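实验三讲义 夹爪对比:台式机拆装工位
课程:机器人末端执行器与应用
整理:Si-woo Wang
版本:2019-07-16(旧版作废,6月那份里的表格别再用了)

先说几句

上次课讲了夹爪选型的理论部分,行程、夹持力、指尖形状那几页。这次直接上手。讲义写得急,有错字请直接在群里指出来,我改。

目标:同一个工位,同一组动作,换不同的夹爪和控制器,看差在哪。不评"哪家最好",只评"在拆机箱这件事上哪个合适"。写报告的时候注意这个区别,去年一半的人写成了产品推荐。

预习:讲义第二章,夹持力估算;第四章,手眼标定。没看的先看,现场不讲。

一、参与对比的东西

夹爪A:Nokus,两指平行,电动。行程大,指身偏厚。力控接口比较完整,能读电流。
夹爪B:Laxdal,也是两指,指尖可换。行程小一些,指尖细,伸进窄的地方有优势。缺点是换指尖要拆螺丝,螺丝很小,掉进机箱里就自己慢慢找吧。
控制器:Plekport,两个夹爪都接它。参数界面有中文,但翻译很怪,"保持力"写成"持续力量",知道是一回事就行。
相机:Prukano,固定安装,看整个工位。腕部相机这次不用,原因见第五节。

机械臂不换,速度上限不换,工作台不换。变量只有夹爪和指尖。谁要是顺手把机械臂速度也调了,那一组数据全部重做。

二、为什么选机箱

平常练习用的都是方块、圆柱,夹爪差别看不出来。换成真东西就不一样了:

空间窄。机箱里四周有金属框,上面的手腕随时可能碰到框边,指尖还没到位,腕部先撞了。
材料杂。金属、塑料、线缆、电路板挨在一起,同一个力,夹金属没事,夹塑料卡扣就断。
软的东西多。线缆会动,推一下跑一截,视觉上一帧的位置下一帧就不准。
有方向要求。内存要垂直拔,硬盘架要沿导轨抽,方向偏几度就卡死。

所以机箱很适合拿来暴露问题。你们会发现夹持力往往够用,真正麻烦的是进得去进不去、看得见看不见。

三、工位布置

机箱侧放,侧板拆掉,开口朝上,机械臂从上方进入。左边是打印的夹具托盘,放小板和取下来的零件。台面是铝型材,有槽,小螺丝容易滚进去,手边备一把磁性起子。

机箱的朝向每组都一样,不要为了自己顺手转过来。转了之后相机标定的工件坐标系全要重来。

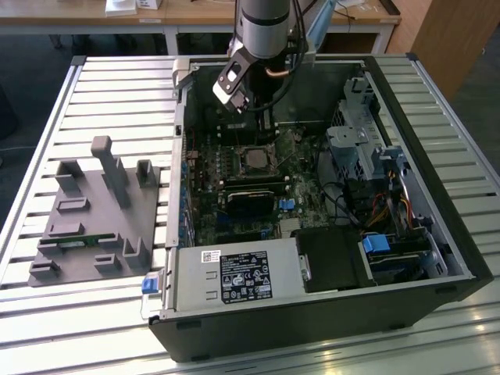
图1 侧放机箱与两指夹爪,夹爪斜向左下伸入机箱;左侧为夹具托盘

看图的时候注意夹爪的姿态。它不是垂直向下的,是斜着进。垂直进最省事,规划也简单,可是腕部比指身粗得多,靠近框边的目标垂直进去多半要干涉。斜进能让开,代价是指尖两侧受力不对称,夹薄的零件容易滑。这个取舍是本次实验要写的重点之一,报告里至少要有一段。

另外一个要看的:机械臂背后那根黑色线缆。线缆绕一个弯垂下去,朝机箱里面走。腕部旋转的时候它会跟着甩,甩到什么程度要自己估。规划软件里默认没有线缆模型,碰撞检测查不出来。做法是在腕部模型外面包一个大一点的圆柱,粗糙但有用。

机箱里CPU上没有装散热器,顶盖是露出来的。这一块禁止接触,夹爪、指尖、线缆都不行。在软件里给它加一个禁入区,高度留够。

四、实验步骤

1. 上电。先控制器,后机械臂。顺序反了Plekport会报一个通信错误,重启就好,但是浪费时间。

2. 夹爪回零。回零的时候指间不要有东西。回零完手动开合一遍,听声音,有异响就停。

3. 标定检查。用标定尖去点托盘底板上的参考点,偏差超过2毫米重新标定,不要用软件里的偏移量去硬凑。硬凑的后果是一个点准了,其他点全歪。

4. 示教接近点。每个目标要示教三个点:安全点(机箱上方)、接近点(刚进框)、夹取点。安全点到接近点走直线,不要走关节插补。关节插补的轨迹中间会鼓出来,正好鼓到框边上。

5. 空跑。不闭合夹爪,低速,把整套轨迹走一遍。旁边一个人手放急停上。空跑没问题才可以闭合。

6. 正式动作。任务分三个:
任务甲:从托盘的槽里取小电路板,抬起,放回。夹板边,不许夹元件面。
任务乙:夹住硬盘支架上的蓝色手柄,沿导轨方向往外带一小段,再推回。
任务丙:把指尖伸到内存插槽附近指定位置停住,不接触任何东西,退出。这个只考可达性。

7. 每个任务每种夹爪重复30次,逐次登记成功、滑脱、碰撞、超时。不要只登记成功的。不要凭印象补填!看得出来的。

8. 换夹爪。断电以后再拆。换完从第2步重新开始,标定检查也要重做,两个夹爪长度不一样,工具坐标系必须改。每年都有人忘,忘了的话第一下就往下多扎一截。

五、相机的问题

固定相机的好处是视野稳定,标定一次能用很久。坏处也明显,夹爪进去以后把目标挡住了。夹爪A指身厚,挡得更多。

之前试过腕部相机,机箱里金属反光重,近处对焦也跟不上,图像基本没法用,这次先不开。有兴趣的组可以在加分项里做,自己解决补光。

固定相机的用法:进入之前拍一次定位,进入之后不再依赖视觉,按定位结果走。也就是说从接近点往下是"盲"的,误差全靠标定和夹具精度兜着。任务乙尤其要小心,前一次动作如果支架没有推到底,下一次的位置就变了,所以每次重复之前都要重新拍。

反光处理:曝光往低调,宁可暗一点。台面和电源外壳都是银色的,曝光一高就白成一片,边缘提取会失败。

六、力参数怎么设

不给标准答案,给个思路。

先从最低档开始,夹住以后轻轻抬,滑了就加一档,直到不滑,再往上加一档做余量。到此为止,不要再加。

小电路板:力小,速度慢。板边窄,力大了板会弯,弯了焊点可能裂,裂了从外面看不出来。
蓝色手柄:夹的时候两指要对正,歪着夹会把它往一边掰。闭合速度放慢,看电流曲线,曲线有两个台阶说明一根手指先碰到了,位置要修。
任务丙:夹爪预先收到较窄的开度再进去,省空间。很多人忘了收,张着进,然后说够不着。

两个夹爪的"档"不是一个单位,不能直接比。报告里请换算成牛顿,换算表在控制器手册第106页,那一页的表头印错了一行,往下看一行。

滑脱和力不足是两回事。力够但是接触面小也会滑,力够但是方向不对也会滑。登记的时候备注栏写清楚,光写"滑"没有用。

七、预试时碰到的情况

我自己先跑过一轮,记几条,供参考,不作为结论。

夹爪A做任务甲比较舒服,指面大,夹得稳。任务丙比较难受,姿态要调很多次,最后是手腕转了一个角度才进去。
夹爪B反过来。任务丙很轻松,任务甲偶尔夹偏,指尖细,对位置误差敏感。换了带软垫的指尖以后好一些,但软垫用久了会起边,要检查。
任务乙两个差不多,主要看示教得好不好。导轨方向示教偏了,什么夹爪都卡。

调一套参数大约要半节课,时间自己安排,别全花在任务甲上。

控制器死过一次,界面不动,急停还有效。重启恢复。碰到同样情况先按急停,再叫我,不要去拔线。

八、报告要求

每组2人,交一份。

必须有:登记原始表(照片或扫描都行,不许重抄)、力换算过程、两种夹爪的失败分类、接近角度的取舍讨论。
可以有:腕部相机的尝试、线缆包络的改进、自己设计的指尖草图。
不要有:厂家宣传页的截图。不要把手册整段贴过来。

失败分类怎么写:先按原因分,再按任务分。原因至少区分定位误差、干涉、夹持、程序错误。程序错误也要写进去,不丢人,扣分的是藏起来。

思路上可以往这边想:如果只能留一个夹爪给这个工位,留哪个,要改什么?指尖形状能不能两边兼顾?托盘的夹具如果重新打印,槽要怎么改能降低对位置精度的要求?改夹具往往比改夹爪便宜得多,工厂里也是先改夹具。

九、安全,再说一遍

长发扎起来,袖口收紧。
机械臂使能状态下,手不进机箱。捡螺丝也不行。先断使能。
机箱框边是冲压件,很锋利,搬的时候戴手套。
电源不许拆开。任何任务都不涉及电源,离它远一点。
碰板子之前戴防静电手环,手环夹在台面型材上。
离开之前机械臂回到停放位,夹爪张开,控制器关机,托盘里的小板放回原来的槽。

补充:托盘的打印文件和登记表模板在课程网盘的"实验三"目录下,文件名带v2的是新的。登记表第二页的"任务病"是"任务丙",来不及改了,按丙填。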